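Mesh Laundry Bags and Other Small Things That Saved My Sweaters

Posted 6 June 2023 in Laundry 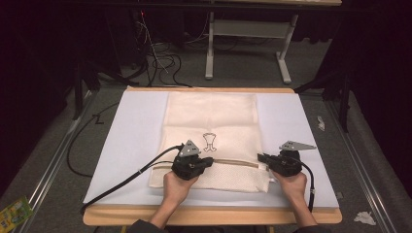
I ruined a lot of clothes before I got serious about laundry. The worst was a gray merino cardigan that went through with a pair of jeans and came out with one sleeve pulled halfway to the knee (a rivet had gone right through the knit). I wore it for gardening for two more years out of spite.

So these are the habits I've picked up since then. Some came from my mother-in-law, some from the man who fixes our washer, and a few from plain trial and error.

Zip it all the way, then park the pull

Most mesh bags have a little elastic loop or fabric garage at the end of the zipper. Tuck the pull in there! I ignored mine for ages and then wondered why the bag kept coming open halfway through the spin. If yours doesn't have one, a small safety pin through the pull and the seam will hold, or a hair tie looped around it.

Don't stuff it

Fill a bag halfway, two thirds at the most. I used to cram in a whole week of socks and they came out in a hard ball with the detergent still sitting in the middle. Two small bags clean far better than one big one, and they help the drum balance too. A single heavy bag will get our machine walking across the floor like it has somewhere to be.

Fine mesh or coarse mesh?

I keep both. Fine mesh is for tights, anything with beads, and bras with hooks (fasten the hooks first, please). Coarse mesh lets more water through, so that's where baby socks, cloth napkins and sneakers go. For sneakers I take the laces out and put them in the toe of one shoe, then add a couple of old towels to the load to stop the thumping.

Wool gets its own evening

I do wool once every few weeks in cool water, inside out, one sweater to a bag, on the slowest spin I've got. Then I roll each one in a towel, press hard with my forearms and lay it flat on the rack. Never hang a wet sweater. I know people who get away with it and I'm not one of them.

If there's a stain I deal with it before the bag – a drop of dish soap, a soft toothbrush, five minutes of patience. Once something is zipped up I forget all about it until it's been through the wash.

About that lint

My sister, who lives over in Pokeck and has three dogs, turns every bag inside out after the wash and lets it dry that way. The hair comes off in sheets once it's dry. I tried it with our one cat and was a bit horrified at how much there was. Check the corners of the bag as well, where it packs in tight and ends up all over your next black shirt.

Ask your repair person

When our washer started groaning in March, Ashraf Helmy came out and pulled a bra wire, a collar stay and 4 bobby pins out of the pump. He laid them out on a paper towel for me like evidence. He also told me I was using at least double the detergent I needed, and he was right. I'm down to a tablespoon and a half for a normal load now, and the towels have stopped feeling waxy. We also run the machine empty on hot once a month, with the door left open afterward.

When to throw a bag out

Hold it up to a window. If you can see a hole bigger than a pencil tip, a hook will find it. Small tears along the seam can be sewn up with polyester thread (cotton rots faster in there, in my experience), and I've kept one bag going for some 200 washes that way. A zipper with missing teeth isn't worth the trouble. I cut those bags up and use the mesh for scrubbing potatoes, or in the bottom of flower pots to keep the soil in.

One more, from a reader who wrote in after my towel post: write the name of each kid on a bag in laundry marker and let them put their own socks in it every night. On wash day you just zip and go, then hand the bag back. We've been at it since winter and I've paired maybe six socks in all that time. My youngest does still put crayons in hers, so feel the bag before you load it.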